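A morning at Howells, Sikthorpe

I had been meaning to get over to Howells ever since they told us in August that they were trying out cleaning robots at the Sikthorpe works, and on 2025-02-07 I finally caught the early bus and went. They gave me a visitor's badge, a very good cup of tea and a pair of shoe covers that kept slipping off on the stairs (my own fault, I have narrow heels).

The site has 977 people on it across the shifts, which means a great many washrooms, and for years the cleaners did every one of them by hand. Now there are 4 Skustero machines on trial. Before one is let loose on a new job it practises on a computer, over and over, and we spent a happy half hour in the training room watching toilet cleaning on the big screen. I could have stayed all day!

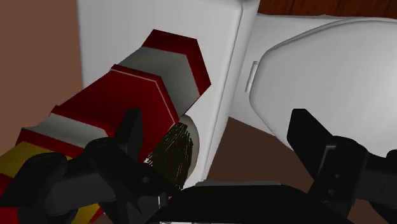 Tarmo Laur told us that the bending had been the worst of the old job, and that his knees were glad to be rid of it, but that he still went round afterwards and wouldn't sign off a washroom he hadn't looked at himself. He also said the first few weeks had been slower than doing it the old way, with a lot of standing about waiting for the thing to make up its mind.

I asked about jobs, as one does. The cleaning team is the same size as before, and two of them have moved over to setting up the practice runs, with a course at Flenduvthorpe paid for by the firm. The younger ones seemed keen. One lady was less so, and told me she missed having a natter with the office people in the corridors, now that she spends her mornings at a desk. I did feel for her.

Lunch was soup and a cheese roll in the canteen, and then it was the 720 bus home, which was late as usual and had no heating on the top deck. Howells are having visitors again once the second floor is done, and I've put my name down.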